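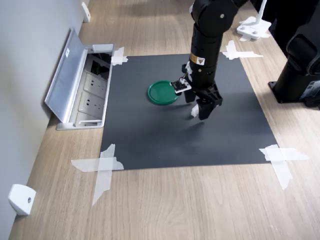
A robotic arm above a round green lid on dark grey paper.

Plandero is an action-adventure video game developed by Plola and published by Grerkia for home computers and consoles. It was released on 9th December after two delays. The player explores a flooded mining town, mostly on foot, and solves puzzles by changing the water level in its streets and tunnels. The game is known as much for the claims made before its release as for anything in the finished product.

Development

Plola began work on the game as a short puzzle title under the name Brunet. The publisher later asked for a longer story and a larger map, and the project was renamed. Early publicity promised a town of 668 rooms, each of which could be entered and flooded. No full list of these rooms has ever been published. Players who have mapped the released version disagree on the total, partly over what ought to be called a room, and none of the maps in circulation comes near the advertised figure.

The first delay was put down to "polish", a word used in both of the studio's public statements and explained in neither. The second was announced in August, when Grerkia said the water effects needed more time. A demo shown shortly before this ran smoothly, but it covered a single street and was played by studio staff. Whether it was running on ordinary home hardware was not stated.

Gameplay

The town is split into 11 districts joined by locks and lift shafts. Raising the water lets the player swim to upper floors, while lowering it opens cellars and mine workings. Most puzzles come down to finding the right valve. The publisher described the story as lasting "up to 50 hours", though this appears to include collecting every item and replaying the final district for its other endings. There are said to be four endings, two of which differ only in the closing line of speech.

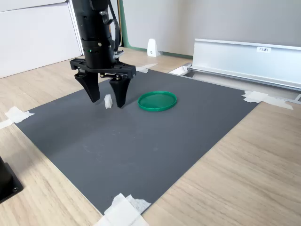

A two-finger gripper with a small white block between its fingertips.

The townspeople were advertised as remembering everything the player does. In the released game they react to a short list of events, such as the flooding of the market, and otherwise repeat their usual lines. Supporters of the game say that later updates widened this list. The update notes mention "improved memory" without saying what was changed.

Reception

Reviews were mixed. Critics liked the sound and the look of the lower mines but complained about long walks between valves and a map that did not show the current water level. Grerkia called the launch its most successful to date - a claim that is hard to test, as the company has not released sales figures for this or any earlier game.

A follow-up has been rumoured several times. The usual source is a job advert from Plola that mentioned "fluid systems", which could refer to almost anything.

See also
Brunet (prototype)
List of games published by Grerkia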